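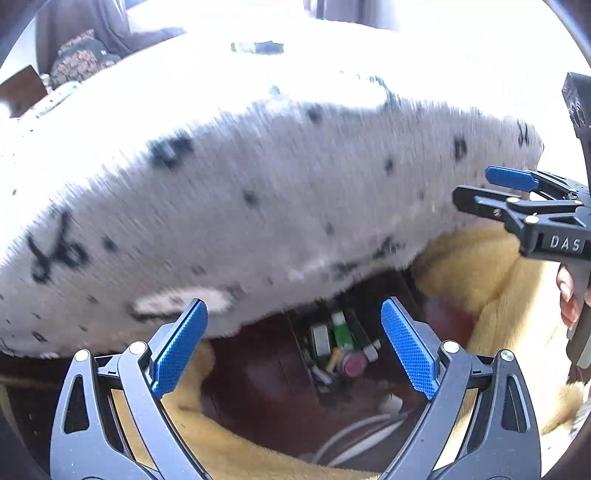
Cómo lavar peluches grandes a mano sin que se apelmacen

Lavar un peluche grande en casa da respeto la primera vez, pero en cuanto le coges el truco engancha (yo ya he lavado los de media familia). Con los de pelo claro es con los que más se disfruta, ¡el agua sale gris que da gusto!

Qué necesitas
Un barreño amplio o la bañera
Jabón líquido para prendas delicadas
Un cepillo de cerdas suaves
2 toallas viejas

Antes de mojar nada, mira la etiqueta y repasa las costuras. Si hay un punto suelto, cóselo ahora. Los que llevan pilas o caja de sonido no se sumergen: se limpian solo por fuera con un paño húmedo.

Llena el barreño con agua a 30 grados y disuelve un chorrito de jabón. Mete el peluche, apriétalo con las manos abiertas y déjalo en remojo 20 minutos. No lo retuerzas. Frota las manchas con el cepillo, siempre en la dirección del pelo.

Aclara hasta que no quede espuma. A mí me suelen hacer falta cuatro aguas. Luego envuélvelo en una toalla, presiona fuerte y repite con la otra.

El secado es lo más lento. Túmbalo sobre una rejilla, a la sombra, y dale la vuelta cada pocas horas mientras deshaces los grumos del relleno con los dedos. Mi amiga Meron Yilma le pasa además el secador en frío, ¡y queda esponjosísimo! Cuando esté seco del todo, péinalo con el cepillo limpio.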